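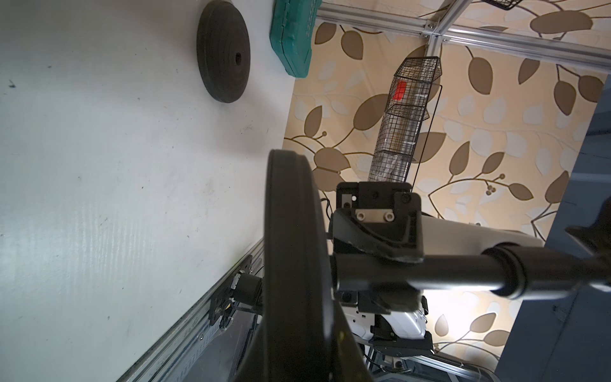
Fig. 1. Large plate on the bar, small plate flat on the table, teal carrying case next to it.

Strength Equipment at Home
Handout for Session 2: Plates, bars and where they go
Notes: Notburga Fankhauser

Last session ended with a disagreement over whether a short bar and a set of plates is really the most compact way to own weights. The brochures all say so. I would like us to be slower to agree with them.

What the set consists of

A short bar, plates with a hole in the centre, something to hold the plates on, and usually a carrying case. The plates and bar do the training. The rest is there to make the set easier to own, and that is the part I want you to look at hard.

Look at the two plates in Fig. 1. The small one is a disc with a ridged rim, and lying down it takes up very little of the table. The large one is on the bar, and a plate on a bar has stopped being a compact object. It stands tall, it wants to roll, and the bar sticks out beside it. When a seller gives you the size of a set, ask which state it was measured in. In my experience it is always the packed one.

The carrying case

I have never met anyone who carries one any distance. Thabiso Nkuna kept a log for this course, starting in October, and noted 47 training days. He put the whole set back in its case on two of them. One of those was because his mother was visiting. The rest of the time the case sat beside the equipment and took up room of its own.

That isn't proof of anything. It is one person, and he would be the first to say he is untidy. But before you pay extra for a moulded case, do the following at home:

1. Pack the set completely and time it.
2. Unpack it and load the bar, and time that too.
3. Lift the full case by its handle, if it has one, and walk to the far end of your home.
4. Decide whether you would do this at six in the morning.

If the answer to 4 is no, you are buying a box. Boxes can be had for less.

Working on a table

Some guides tell you to load the bar on a table to spare your back. Fair enough for light plates. With heavier ones you are trusting the table, and most of us have no idea what our table will bear. The Hasus catalogue gives 50 kg for its folding model and doesn't say whether that means spread out or all in one spot — a plate on edge touches in one spot.

A white top will also show you every smudge and scratch. I wouldn't blame the weights for all of them, whatever the people who sell mats tell you. Tables get marked by keys, mugs and belt buckles too. If you want to know what is doing the damage, photograph the top before and after a fortnight of use. Otherwise put down an old towel and stop thinking about it.

Hanging storage
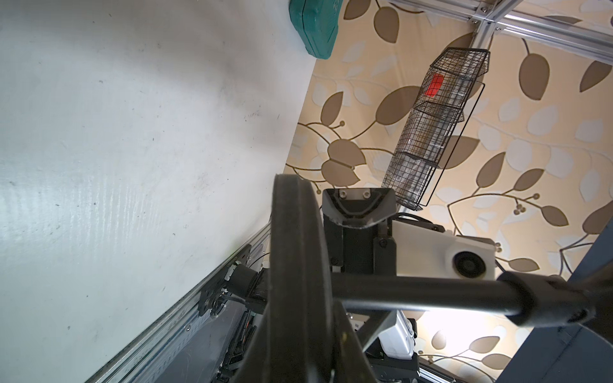 Fig. 2. Wire mesh basket hung from a metal frame, leaf-patterned backdrop behind, teal-green case at the far edge of the white surface.

A mesh basket is cheap, it keeps small items off the work surface, and you can see roughly what is in it. Roughly is the word. In Fig. 2 I can make out a small red object near the upper end and some pale, whitish things below it, and I couldn't tell you what any of them are. Open mesh is sold as a way of finding things quickly. Try it with a basket that has been filled for a month.

My rule for baskets: clips, collars, tape, a cloth. No plates, even the little ones. The frame may well be strong enough — slotted metal bars bolted at the corners usually look it — but the weak point is more often the hook or the wire, and those rarely come with a stated load.

On the Grullar survey

Several of you brought this in. It reports on 1,679 owners of home weights and finds that "organized" owners train more often. Alois Trummer asked the right question in class: did tidying make them train, or do people who train every day keep their things in order? The survey can't say. It also let owners decide for themselves whether they were organized. I would file it under advertising until someone shows me the questions they were asked.

For next session

Bring the measurements of your set in both states, packed and loaded. Liesl Mösli has offered to lend her kitchen scale for small plates, as we want to compare the marked weight with the real one. Write the marked weight on a bit of tape and stick it on before you hand the plate over.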